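Forum › Apprentissage par démonstration › Collecte de données
14 réponses · 3 partages

stotness_b
Bon, je me lance. On a commencé en février à enregistrer des démos pour le projet Trimis (téléopération, blocs colorés, du pick and place tout bête) et je me retrouve à 200 épisodes avec une question idiote : vous faites quoi des croix de scotch bleu sur la table ? Chez nous elles délimitent les cases où l'on pose les pièces, et la caméra du poignet les voit tout le temps. J'ai peur que la politique apprenne « suis le scotch » au lieu de « va chercher le bloc ».

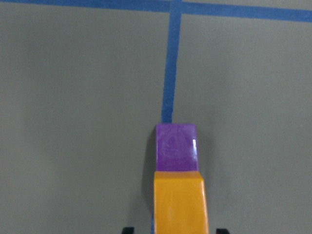

Et comme on tire les positions de départ à la main, je suis sûre qu'on retombe toujours sur les mêmes endroits. Moi la première, d'ailleurs – au bout d'une heure je repose tout près de la ligne sans réfléchir. Vous randomisez comment, vous ?
J'aime 3 · Répondre

gengebretsen
Salut ! Le scotch, je le laisserais. Tant que les blocs ne sont pas systématiquement collés dessus, le réseau finit par s'en moquer. On a eu pareil sur Notgate, 3871 épisodes au final, et la grille n'a jamais été le souci. Le souci c'était les étiquettes de tâche écrites par trois personnes différentes…
J'aime 19 · Répondre

ratree_ch
Pas d'accord avec Gøran, désolée. Sur Notgate vous aviez une caméra fixe en plus, non ? Avec le poignet tout seul, la croix devient un repère énorme. Regardez une vue sans aucun bloc dedans, il reste quoi pour se situer ? Le scotch et c'est tout.

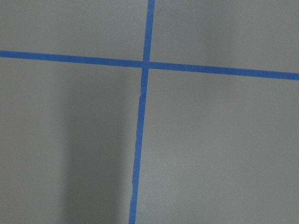 Vue poignet, croisement des deux bandes, aucun bloc dans le champ.

Je précise que je ne dis pas de l'enlever ! Je dis de décaler la grille de quelques centimètres entre deux sessions, ça prend dix minutes et on dort mieux.
J'aime 8 · Répondre

gengebretsen
Dix minutes, dix minutes… et il faut refaire tous tes repères de pose derrière. Mais bon, oui, on avait une fixe, je te l'accorde.
J'aime 2 · Répondre

aniko_k
Je m'incruste. Mon problème à moi, c'est plutôt les pièces en bord de champ. Au tri, Ingegerd veut jeter tous les épisodes où l'objet est à moitié hors cadre à un moment ou un autre, et moi je veux les garder. On s'est un peu pris la tête là-dessus, je l'avoue :)

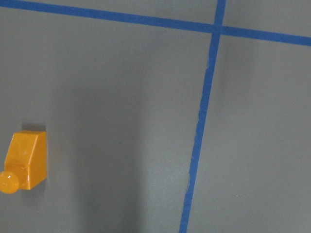 Faut-il garder les épisodes où la pièce sort en partie du champ de la caméra du poignet ?
Garde-les, à condition que la prise aille au bout, et mets une étiquette à part pour pouvoir les retirer si l'entraînement se passe mal.

C'est en gros ce que m'a répondu Borghild quand je lui ai posé la question, et ça me va très bien. Ingegerd boude encore.
J'aime 6 · Répondre

ingegerd.bostrom
Je ne boude pas, je trie. Et quand l'opérateur cherche sa pièce pendant la moitié de l'épisode, c'est de l'hésitation que tu enregistres, pas une démo. À la poubelle.
J'aime 11 · Répondre

stotness_b
Merci à tous, ça m'aide vraiment ! Du coup j'ai repris nos épisodes un par un hier soir (vers 21 h, avec du thé, ne me jugez pas) et Ingegerd a un peu raison : les miens du début sont pleins d'allers-retours. Je les étiquette à part pour l'instant, je verrai.

Pour la grille, je tente le décalage de Ratree sur la prochaine série. Nos cases sont grandes, donc même en bougeant un peu les bandes il reste de quoi poser les blocs sans les coller à une ligne.

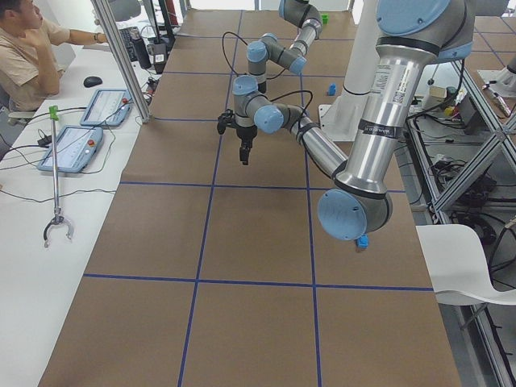
Côté tirage des positions, j'ai fini par écrire un petit script qui sort une case et un angle avant chaque épisode, et on s'y tient même quand c'est pénible. Le plus dur, c'est de garder le même rythme d'une personne à l'autre – Björklund va deux fois plus vite que moi et ça se voit tout de suite sur les courbes de vitesse. Si quelqu'un a une méthode pour harmoniser ça sans brider les rapides, je prends.
J'aime 4 · Répondre

ratree_ch
Rééchantillonne après coup et laisse-les tranquilles. Et note qui pilotait dans chaque épisode, tu me remercieras !
J'aime 7 · Répondre

Afficher les 7 réponses suivantes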